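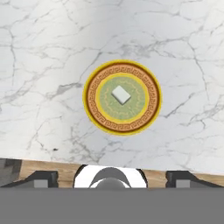

Notes on getting background randomisation working for the wrist-camera pick task. Written up quickly because three of us have now set it up three different ways and the results don't compare. Follow this and yours will match the Lolton runs.

Assumes you already have Ulik (our sim wrapper) installed and can run the plain cube pick. If not, go and do that first, the readme is fine.

## What we're after

Policy trained on one tabletop falls over on any other tabletop. Known. The idea is to swap the surface texture and drop a flat decal under the target during training, so the policy stops leaning on whatever happens to be behind the cube. Small white cube, pale marble, patterned disc underneath – that's a hard combination and it's the one to test on.

The method compares:

- plain: one wood texture, no decals
- surface: random surface texture per episode, no decals
- surface + decal: both

Same policy, same demos, same seeds. Only the rendering changes.

## 1. Get the textures

Pull the Kinnear texture pack into `assets/surfaces`. It has 1,067 surfaces after dedupe. Don't use the raw pack, lots of near copies in there and they leak between train and test.

Hold out the test surfaces **before** you do anything else. The split file is `splits/surfaces_test.txt`, 176 entries. Don't reshuffle it. If you make your own split your numbers are no use to anyone else.

Check the tiling. Marble and anything veined looks awful if the scale is wrong, veins as thick as the gripper. Scale of 1.0 to 1.5 is OK for stone. Wood grain can go a bit higher.

## 2. Decals

A decal is a flat image with transparency, laid on the table top with no collision. Coins, labels, stickers, mats, that sort of thing. Round ones with a busy rim are the most useful, the policy loves to go for the middle of a ring.

Settings:

```
decal:
 enabled: true
 prob: 0.5
 under_target: 0.5
 height_offset: 0.0005
 collision: false
 rotate: random
```

`under_target` is the chance that the decal goes beneath the cube, given there is one. The rest of the time it goes somewhere else on the table. You want both. If it's always under the cube you've just taught the policy to look for decals, which is worse than doing nothing. Ask me how I know.

Height offset matters. At zero you get flickering where the two surfaces fight. Too high and the decal floats, and the cube looks sunk into it from the wrist view.

Collision off. Always. A decal with collision on will nudge the cube at reset and the demo replay drifts.

## 3. Camera and gripper

Leave the wrist camera alone. Fingers stay in view, at the bottom, open at the start. Some people crop them out to "simplify" the image. Don't – the policy uses the gap between the fingers to line up, and cropped runs lost accuracy in every condition.

Never put a random texture on the gripper or the arm. Surfaces and decals only. The wood edge at the front of the table is a seperate mesh and stays as it is too.

Lighting: fixed for now. I know. It's a different study.

## 4. Re-render the demos

No need to collect new demos. The stored joint states get replayed and rendered again with new surfaces.

```
ulik rerender --demos data/pick_cube \
 --split train \
 --variants 2 \
 --out data/pick_cube_rand
```

2 variants per demo. More than that didn't help and fills the disk. You should end up with 2,046 episodes in the output folder. If you have fewer, some replays failed, look in `rerender.log` for `reset_mismatch`. Usually it's collision left on (see above).

Then look at some of them. Properly look, open twenty or so first images at random. Things to watch for:

- white cube on a near-white surface with no shading at all, cube basically gone. Bin these
- decal hanging over the table edge
- surface texture stretched in one direction
- decal drawn on top of the cube, sorting bug, update Ulik

The cube doesn't need a strong shadow but you want some difference between the top and the sides. If a person can't find it in the picture, no point asking the network.

## 5. Train

Same config for all three conditions. Change the data path and the run name, nothing else. Please, nothing else. Somebody's earlier batch had a different learning rate in one arm and we had to throw the lot out.

```
ulik train --config configs/pick_base.yaml \
 --data data/pick_cube_rand \
 --name surf_decal_s0
```

Runs overnight. Start it before you leave, check in the morning that loss is not nan.

Three seeds each. One seed tells you nothing here, the spread is wide.

## 6. Evaluate

Test surfaces only, each one with and without a decal. Success = cube lifted clear and held to the end of the episode. Touching it doesn't count, and lifting then dropping doesn't count.

Report these on their own lines, don't average them together:

- held-out surface, no decal
- held-out surface, decal elsewhere
- held-out surface, decal under cube

The last one is where the conditions come apart. Plain does badly, surface-only gets better on the first two but still goes wrong with a decal under the cube. Typical failure: fingers come down centred on the disc when the cube is a bit off to one side. Surface + decal mostly fixes that. It still struggles with very dark surfaces, reason unknown, there's an issue open.

Numbers go in the Lerkmont results sheet, one row per seed. Paste the commit hash as well.

## Odds and ends

- If the cube sits dead centre on the decal every time, your jitter is off. Set `decal.jitter` to 0.02. Otherwise the "goes for the middle" policy scores well by luck and you wont spot it.
- Low image resolution makes thin rims and fine patterns shimmer between steps. Turn on mipmaps.
- Blocky shadow in the corners is the shadow map being too small. Ugly but harmless, didn't change scores when I raised it.
- Don't compare with anything run before the August render change. Colours are different.
- Real robot transfer isn't covered. The script in `tools/real` is half done, leave it be.

Still to do: decal count above one, and a version with decals that look like the cube from above (white squares, basically). Will add the config here once it runs without crashing.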